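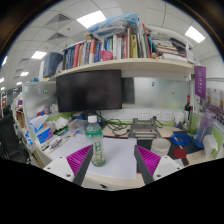

Wrist view from the hand-held gripper at a working desk, fingers open beside the clear bottle with the white cap.

Mesau Open Day Desk Set

README

Mesau is a small collection of hand-held gripper recordings made at the Nutomham lab open day in May. Visitors picked up the gripper, sat down at a desk that people really work at, and moved things around with it. We kept what they did, cleaned it up a little, and put it here for anyone who wants to play with it or train on it.

I wrote this card right after going through the whole set, and I'm still pretty excited about it. Lab recordings of our own are smooth and careful and all look alike. Visitors are wonderful! They come in from odd angles, they change their minds halfway to a cup, they set a bottle down and then scoot it over because they don't like where it landed.

Last updated: 2026-06-02
Contact: Sumathi Palaniappan

What's in it

200 recordings, each one a single attempt at a single task. The longest runs 30 seconds, which was our cutoff. Every recording comes with wide-angle video from the gripper, the finger opening over time, the estimated hand path, and the task sentence that was read to the visitor.

There are nine task sentences. A few of them:

"Pick up the bottle and put it on the mat."
"Move the cup to the paper."
"Bring the bottle back to where you found it."
"Touch the rim of the cup with both fingers, then let go."

The full list is in tasks.txt, in English and Tamil. Visitors could ask for either one, and the language field tells you which they heard.

How the day went

The demonstration had two halves. First a visitor did a task with the gripper in hand. Then we walked over to the Annamalai arm, which carries a matching set of fingers, and it tried the same kind of task with a policy trained on our earlier recordings. People loved the second half, but I think the first half is where it clicked for them. Once you've felt how wide the fingers have to be before you reach a bottle, you watch the arm in a completely different way. One visitor started coaching it out loud ("wider, wider, now!") and the rest of the group joined in.

The arm missed plenty. Its usual mistake was closing too early on the cup. Those runs were part of the show and are not in this set – only the hand-held recordings are.

The desks

We used two desks and left both of them as their owners keep them. On the one at the top of this page that means a big dark monitor, a laptop stand, cables behind, a blue tissue box, pens, a coiled blue cable, and a packed bookshelf overhead. Papers cover part of the desktop and the black mat with the red edging takes up another part, so the background under an object changes a lot within one short move.

Things we think are useful about this:

The clear bottle is hard. You see the desk and the paper through parts of it, and the green on the label is often the best cue.
The white cup is easy against the mat and much harder against paper.
The ceiling lights are in view much of the time, and exposure shifts when the gripper tips up.

Processing

Hand paths were estimated with Woviser, our in-house tracking tool. Where tracking dropped out we marked the gap and did not fill it in. Recordings were trimmed at the start and end and otherwise left alone. Audio was removed, coaching included (sorry to lose that one).

Failed attempts are kept and have success set to 0. Please don't throw them out before looking at them, some are the most interesting in the set.

Known problems

The view is strongly curved and goes black outside the circle. Calibration files are in calib/, one per gripper. Don't mix them up, the results look almost right and aren't.
Left-handed visitors are few and we didn't log handedness.
Task order was not shuffled in the first hour, so the early recordings lean toward bottle tasks.
The success label was set by one person, me. Expect some arguable ones.

Consent and use

Everyone recorded signed the form at the door and could ask for removal the same day. Research and teaching use is fine. If you build something with it, write to me, I'd really like to see it run.

Next

Another open day is planned, with a third desk and taller objects. We also want visitors to be able to replay their own path on the arm right after recording it – several people asked for exactly that.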